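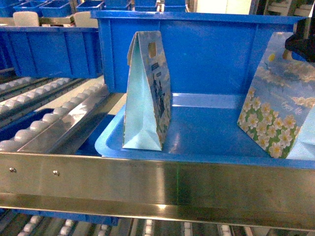 Stovum Tote Cell
Robotic item picking for mixed-goods totes
Used and refurbished units from Colter Equipment

We sell the Stovum Tote Cell because customers kept asking for it. We also talk a fair number of them out of it. Please read this page before you call for a quote, and have a list of what you ship in front of you while you do.

What it does

The cell takes an item out of one tote and puts it in another, or sets it down on a belt. On boxed goods it does this well. Cartons, jars with flat lids, shrink-wrapped books and boxed toys are all fine. Stovum's sales sheet gives a rate of 600 picks an hour. We have seen that rate on our own floor with one size of carton and fresh suction cups. With a real order mix we have never seen it, and we won't put it in a contract.

What it struggles with

Paper gift bags are the item we get asked about most. A gift bag has a folded gusset, a thin printed face and a handle hole right where you'd like to put a suction cup. Stand it up in a tote and it offers the machine a narrow top edge. Lean it on the wall and the broad face is easier to reach, but the paper can flex when the cup pulls on it. A seasonal worker gets the hang of this before the first coffee break.

Other poor candidates: mesh produce sacks, loose socks, anything in a crinkly clear sleeve, anything with a ribbon on it. Folded towels are a maybe. People write to ask if the same arm could do laundry at a motel or put groceries away at home. No. It works from a tote in a known spot on a conveyor, with known lighting, and it still needs help.

Expect to keep a person nearby. Our service tech, Heriberto Nina, ran a gift and stationery mix through a refurbished unit in August. He cleared 8 stoppages in one morning, most of them double picks. He'd call that a decent day. Stovum's brochure says "lights-out operation."

Specifications

Item weight: up to 8 lb
Tote type: straight-wall plastic, open top
Conveyor: roller or belt, fixed stop required
Gripper: suction standard, Zukport two-finger optional
Controls: touch panel, English and Spanish
Guarding: light curtain on the operator side, fixed panels elsewhere
Condition: refurbished, new cups and hoses, 90-day parts coverage

The two-finger gripper handles upright paper goods better than suction does. It is also slower and it creases things. If your customers care about creases, order the sample test first.

Sample test

Send us a case of the items you want picked. We run nearly 2,000 picks over several shifts and mail you the log, including every drop and every damaged piece. There's a fee, credited back if you buy. Please send your worst items along with your best ones. We can't tell you anything useful from a case of perfect little boxes.

What's in the crate

Arm and pedestal
Suction gripper with spare cups
Camera mast and lights
Control cabinet with cables
Stovum manual, plus our own setup notes, which are shorter

Not included: totes, conveyor, compressor, floor anchors.

Also consider

Bashir tilt stand. It angles the tote toward a human picker and saves a lot of bending. It has no software. We sell more of these than we do robots, and very few come back.

Questions and quotes: ask for Sofia Tsoukalas at the parts desk. Mornings are best. Freight is quoted separately, and we need to know if you have a loading dock.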